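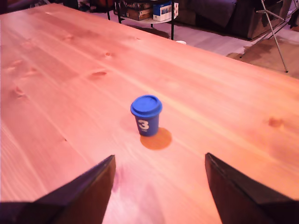

1. What we were trying to do

Our project was a tabletop pick-and-place arm with a two-finger gripper, and the job sounds so easy that we were a bit embarrassed to propose it. Find the small cup, go to it, close the fingers, lift, put it down somewhere else. I did the gripper and the safety limits, Đạt Chu did the motion code, and Siwan Wynne did the vision and kept the logs (thank goodness, because half of this report comes from her logs). We named the whole thing Skudau, which is a word Siwan made up and which stuck.

The plan was a demo of 20 runs in a row. We got through 12 of them before I hit the stop button, and this report is mostly about why I had to.

2. The setup

We worked on a big pine dining table in a normal living space, and we wanted it that way! A lab bench is plain and evenly lit and we thought that would be cheating. Our table has knots all over it, and the lamps turn everything orange. The arm had to work in the open part of the table and stay away from the household stuff along the left side, so we gave it a software fence, a line in the code that the gripper was never supposed to cross.

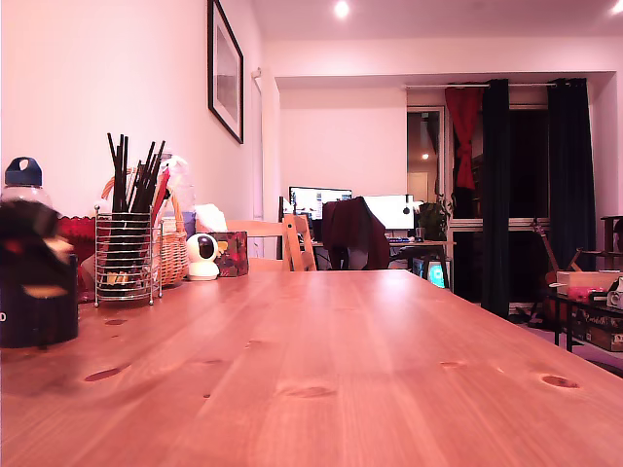

Figure 2. The left side of the table, the part the fence was meant to protect.

Speed was capped in two places, once in Đạt's planner and once in the motor driver. I was very proud of the second cap. Please remember that for section 4.

3. What went wrong

On run 13 the gripper closed on nothing. That had happened before and we had a rule for it: open, back off, look again, retry. This time the arm opened, backed off, and then swung left, hard, a lot faster than anything we had ever asked it to do. I was sitting with my hand near the stop button (our own rule, and the best one we wrote) and I hit it. The arm stopped past the fence. It didn't break anything and it didn't touch anybody, but I could easily have been leaning in there to move the cup, and I thought about that for the rest of the evening.

Then we did something dumb, which was to restart it and try again without reading the log first. Same swing, same direction. After that we turned the power off and Đạt made us all sit down.
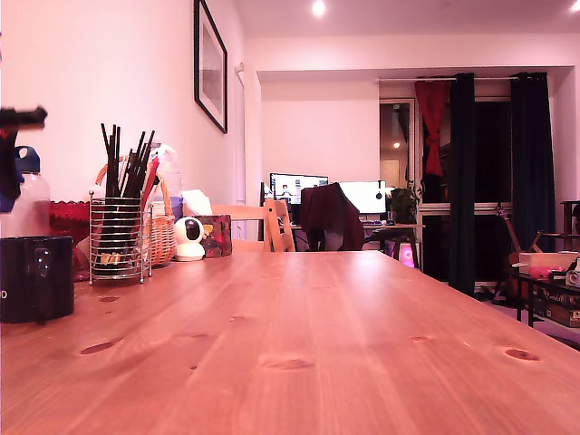

Osian Gethin read our first draft and asked why the fence hadn't simply stopped the arm, if it was a fence. Fair point, and it took us two evenings to answer it. The fence only checked the end point of a move. If the goal was inside the allowed area, the planner said fine, and whatever path the arm took to get there was never looked at. The backed-off pose was legal, the retry pose was legal, and the route between them went way out over the left side of the table.

4. The cause

There were three faults, and we needed all of them at once to get the swing.

First, the vision. After an empty grasp the code looked for the cup again, and it sometimes picked a dark knot in the wood as the new target. Siwan found 14 of these false targets in the log, going all the way back to our practice runs. Most had been harmless because they were close to the real cup.

Second, the fence, as above.

Third, and this one is mine, the speed cap. The driver loaded my limit at startup but the retry routine reset the driver, and a reset brought back the factory setting. So the second cap was only there until the first retry that needed a reset. I had tested it plenty of times, always from a fresh start. Ugh.
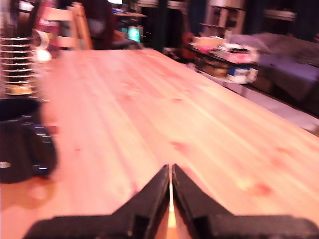 Could we have caught this before the demo? I think we could have, if we had tested the retry routine on purpose with the cup taken away. We only ever tested it by accident, when a grasp happened to miss.

5. What we changed

The fence now checks points all along the path, and a move gets refused if any one of them is outside. The speed limit is sent again after every reset, then read back, and the arm won't move until the number matches. On the vision side, a new target has to be near the last known cup position and it has to be blue, which sounds obvious now. Hands stay off the table whenever the motors are on, no exceptions for quick fixes.

We ran the retry test with no cup and the arm gave up politely every time. We haven't redone the full demo yet. Wyn Parri wants to see the stop button wired straight to the motor power first, since at the moment it goes through the same computer that caused the trouble, and I agree with him. The part is ordered and Đạt is drawing up the wiring.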